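Cumwood library to stay open until 8pm from October 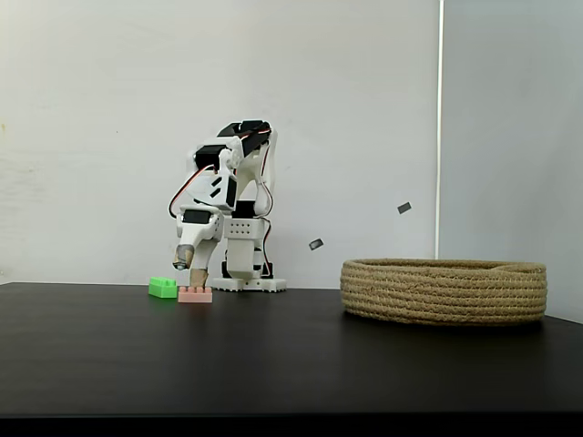 Why is the library changing its hours?
Most of the people who answered our spring survey said they could not get to the building before it shut at 5pm. Of almost 1000 replies, the largest group asked for evening opening.

Cumwood Library will stay open until 8pm on two evenings a week from October, following a decision by the Mesard Trust, which runs the building. The change will be tried for five months and then reviewed. Morning hours stay as they are.

The later evenings will cover the main lending floor, the study room and the public computers. The children's library will close at 6pm as now. Returns can still be left in the box by the Thambiah Road entrance at any time.

Hina Swati, library manager, said: "We have had people standing at the door at ten past five with books under their arms for as long as I have worked here. We can now let them in on at least two nights, and we will look at the visitor numbers in the spring before deciding on more."

The trust has also bought 200 new titles for the opening of the evening service, mostly large print and recent fiction. These can be reserved at the desk or by phone. Reservations remain free for under-18s and for anyone with a concession card.

A local history group led by Rainer Hollmann will meet in the study room on the first late evening of each month, starting at 6.30pm. It is open to all and there is no need to book. Areeba Rizvi will continue to run the lunchtime reading group, which is not affected.

Parking behind the building is free after 6pm – the barrier will be left up on late evenings. The step-free entrance on the car park side will stay open until closing time.

Members do not need to renew their cards to use the new hours. A full timetable will be on the noticeboard and at the front desk before the change begins.

Media enquiries: Fahad Cheema, Mesard Trust press office.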